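Brallero 双腕キッチン片付けデータセット 障害記録つき README
ケーブル起因の停止と把持失敗を、捨てずに残した版です
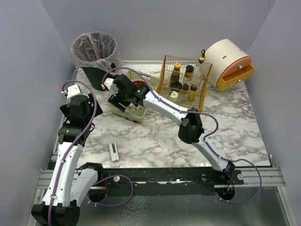 失敗したエピソードこそ先に公開してほしい、成功例だけでは停止の原因を追えないから、と Afonso Macedo から要望が届いたのは11月でした。まったく同感です!そこで今回の版では、異常終了したエピソードを別フォルダに隔離するのをやめ、成功例と同じ形式で並べました。

概要

白い大理石模様のカウンターで、2本のアームがかごや引き出しまわりの小物を扱う作業の記録です。全375エピソード、うち300が正常終了、50が把持失敗、残りが保護停止や通信断などの異常終了です。遠隔操作の記録には自社ツール Tiltalent を使い、関節角、指令値、グリッパー開度、固定カメラの映像を収めています。

何が起きたか

いちばん厄介だったのは、右アームの外付けケーブルです。紫のケーブルはリンクに沿ってループを描き、外側へ張り出しています。肘を伸ばしたまま手首を大きく回すと余長がなくなり、関節に余計な負荷がかかります。すると追従誤差が増え、コントローラーが保護停止をかけます。最初は制御側のバグだと思い込み、ゲインばかりいじって丸2日使いました。ログを重ねてみたら、停止の直前にはどれも手首が同じ向きへ回っていて、これは見つけたとき本当に興奮しました。

もう一つは、かごの中での把持失敗です。グリッパーを下ろしたときに指先がかごの縁に触れ、開度の値だけを見ると「つかんだ」と判定されてしまいます。旧版のラベルではこの一部が成功扱いでした。今回すべて映像を見直して付け直しています。

ラベル

status: ok / grasp_fail / protective_stop / comm_loss / operator_abort
stop_joint: 停止を報告した関節番号(保護停止のみ)
cable_flag: ケーブルの張りが疑われる場合は 1
relabelled: 旧版からラベルが変わった場合は 1

cable_flag は人が映像とログを見て付けた値で、張力センサーの計測値ではありません。迷ったものは 1 に倒してあるので、厳しめに使いたい方は追従誤差のしきい値と併用してください。

安全上の注意

記録した軌道を実機でそのまま再生しないでください。ケーブルの取り回しが少し違うだけで余長は変わります。再生する場合は手首の可動範囲を先に制限し、速度を落とし、非常停止に手が届く位置で見守ってください。保護停止のあとは、ケーブルの状態を目で確かめてから復帰させます。停止を自動で解除するスクリプトは同梱していません。以前は私たちも使っていましたが、引っ張られたままのケーブルに復帰動作をかけてしまい、コネクターを一つだめにしました。

既知の問題

通信断のエピソードでは、末尾の5フレームに同じ関節値が続くことがあります。補間はしていません。
左アームの手首角には、再起動後に小さなオフセットが残っている回があります。補正値は calib フォルダにあります。
operator_abort の理由欄は自由記述で、書き方がそろっていません。

変更履歴

2023年12月19日 異常終了エピソードを統合、grasp_fail を全件再ラベル、cable_flag を追加
それ以前 正常終了エピソードのみの初期版

ケーブルの取り回しで似た停止を経験した方は、ぜひ issue に関節角のログを貼ってください。機種が違っても大歓迎です。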